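Subject: Re: [laundry] Door seal smell and grey marks on light items
Date: 7/26/21

> We have the front loader in the ground floor utility room at Warville,
> same type as the one at Havell. For the past few weeks there has been a
> stale smell when the door is opened, and twice now light cottons have
> come out with short grey streaks on them. I have run it empty on the
> hottest setting with a cup of soda crystals. That helped with the smell
> for three or four washes and did nothing for the streaks.
>
> Is this the seal or the drum? The supplier's site gives a seal as a
> spare part but I would sooner not fit one if cleaning will do. Also, what
> do people do about reds? We have a few items that still give off colour
> and I have been putting them in with the darks and hoping.

The two faults probably have the same source. Grey streaks of that length nearly always come from the fold of the door seal, where lint, detergent residue and fine grit settle into a paste. An item gets trapped against the fold during the spin and wipes some of it off. A drum fault looks different: you would expect snags or small brown spots, and they would turn up on dark items as well.

The hot empty wash will not reach the fold. The water passes over it but there is no rubbing action, so the deposit stays where it is. It has to be done by hand.

Switch off at the wall first. Open the door as far as it will go and pull the inner lip of the seal towards you with two fingers, starting at the top and working down both sides. The top is usually clean. The lowest part, between the five and seven o'clock positions, is where the water stands. Wipe it out with an old flannel and warm water with a little washing-up liquid in it, then go over it again with plain water. Expect to rinse the flannel several times. If there are black specks left in the rubber after that, they are mould that has grown into the surface. They will not come out fully, but they will not mark clothes once the loose material has gone.

While you are there, run a fingertip right round the fold and feel for a cut or a hard edge. If you find one, replace the seal. If the rubber is smooth and springs back, leave it alone.

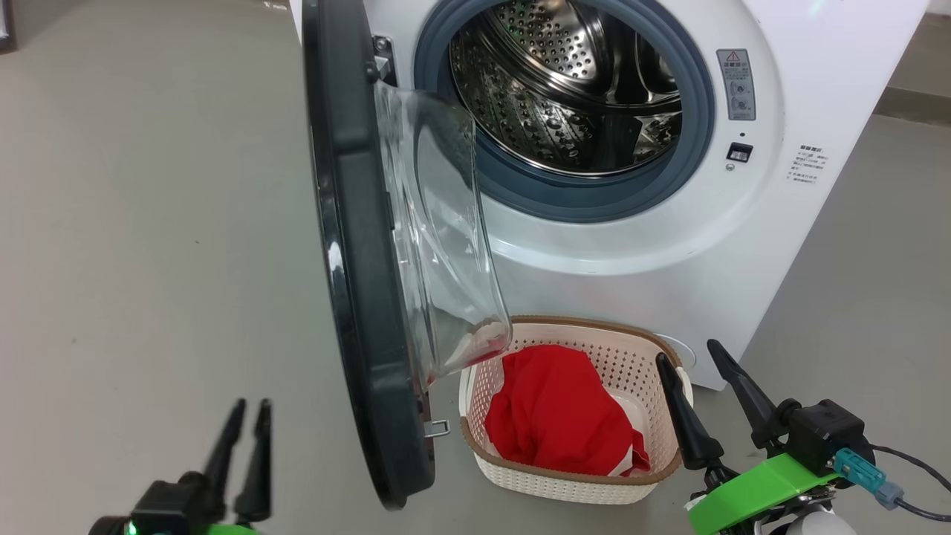
Do the door glass at the same time. The bulge of the bowl sits against the load for the whole wash and collects a film, mostly along the lower half and where the glass meets the ring. The same flannel will do. Avoid anything abrasive, as scratches hold the film.

Inside the drum, check the raised lifters. Hair and thread wind themselves round the ends, and coins or hairgrips can lodge at the base. A torch is useful. We found a bent collar stiffener in ours at Havell in February, after it had made a ticking noise for over 20 washes.

Next, the filter. It is normally low down on the front, behind a cover. Put a shallow tray and a towel down before you loosen it, turn it slowly, and let the water drain before taking it right out. Clear the filter and the space behind it, refit it firmly, and look for drips during the first fill.

On detergent: the smell came back after three or four washes, which suggests too much powder or too many cool washes, or both. We cut the dose by a third and now do one hot wash in every 11 loads. The door stays ajar between loads. I would stop using fabric softener altogether until the seal has been clean for a month — it leaves a waxy layer that holds lint.

On reds: do not put them with the darks and hope. Dye that is lost in a dark wash may not show, but it can dull the greys and will tint any white label or trim. Test each item by pressing a damp white cloth on an inside seam for a minute. If colour comes off, wash it alone, cold, on a short programme, and take it out promptly at the end. Test it again after each wash. Most of ours stopped after the third or fourth, though one heavy cotton top from the Bermúdez order still bleeds and is kept separate for good.

The other place where colour gets across is the basket. A damp red item left on top of white ones will mark them before anything has gone near the machine. Keep a separate basket for reds if you have the floor space, or empty the basket completely between loads.

If the streaks go on after a proper clean of the seal, send a note of the programme, load size and spin speed. The Sarnach utility room had something similar, and there it was only the heavy towels at the fastest spin. They dropped the spin by one setting and it cleared up.

One last point, as somebody will ask: please do not use bleach on the seal. It shifts the mould quickly but makes the rubber brittle, and the replacement is a fiddly job with the spring clamp.

--
Havell utility room
To leave this list, send a blank message with the word "leave" in the subject line.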